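Fanholm Sit-Stand Desk with Drawer
Set-up and Owner's Guide

Section 4. Leveling the Desk and Fitting the Drawer

Read this section after the legs and crossbar have been assembled as shown in Section 3. The desk should be standing upright, in the room where it will be used, before any of the steps below are started. Two adults are needed for steps 1 and 2. The remaining steps can be carried out by one person.

Revision date: 10/08/2019. This revision replaces all earlier printings of Section 4. The drawer stop has changed, and the older instructions should not be used with desks supplied under part number 1402.

4.1 Leveling

1. Place the desk in its final position. Leave a gap behind the top that is wide enough for the power cord to hang freely.

2. Lift one end of the desk slightly while a second person turns the leveling feet by hand. Clockwise raises the foot. Repeat at the other end.

CAUTION: Do not tilt the desk onto two feet in order to reach the others. The crossbar bolts are not designed to carry the load at an angle.

3. Set a level on the desktop, first along the front edge and then from front to back. Adjust the feet until both readings are true.

4. Tighten the lock nut on each foot with the flat wrench from parts bag C.

Note: On thick carpet, the feet will settle during the first few weeks of use. Check the level again at the end of that period and adjust as needed.

4.2 Fitting the runners and drawer

5. Identify the left and right runners. The letter L or R is stamped near the front screw hole. The runners are not interchangeable.

6. Hold each runner against the underside of the top, with the roller toward the front, and start all screws before tightening any of them. Finish with a hand screwdriver. Power drivers can strip the threaded inserts, and damage of this kind is not covered by the warranty.

7. Extend both runners fully. Lower the back of the drawer onto the rollers, raise the front slightly, and push until the drawer drops into place. A click should be heard on each side.

8. Open and close the drawer several times. It should travel the full distance without rubbing. 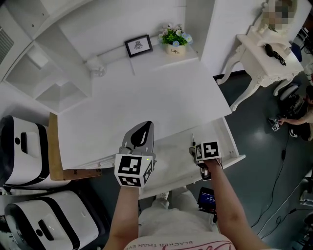 9. If the drawer sits lower on one side, remove it and loosen the two front screws on that side. Move the runner up within its slot, retighten the screws, and refit the drawer. A quarter turn of the front adjusting wheel will correct smaller differences without removing the drawer.

10. Press the drawer stop into the rear slot of the right runner. The stop prevents the drawer from being pulled free by accident. To remove the drawer later, press the tab on the stop and lift the front of the drawer as it reaches full extension.

CAUTION: Keep fingers clear of the runners when closing the drawer. Children should not operate the drawer until the stop has been fitted.

4.3 Loading and care

The drawer is intended for papers, stationery and light office supplies. Heavy items such as full binders or tools should be stored elsewhere - sustained loading will bend the runners and cause the drawer to drag. Do not lean on an open drawer or use it as a step.

Wipe the desktop and drawer front with a soft damp cloth and dry them at once. Abrasive powders and solvent cleaners will dull the finish. The runners are greased at the factory and need no further oil. If dust collects in the channels, remove it with a dry brush.

4.4 If the drawer does not work correctly

Drawer will not close fully: Check that nothing has fallen behind it, and that the power cord has not been caught in the rear slot.

Drawer rolls open by itself: The desk is out of level from front to back. Repeat steps 1 through 4.

Grinding noise: A screw head is standing proud in the runner channel. Remove the drawer and tighten all screws.

Replacement runners, stops and screws may be ordered through the Fanholm parts desk, attention Bit-na Ryu. Please quote the part number printed on the label under the desktop.

Continue to Section 5, Connecting the Height Control.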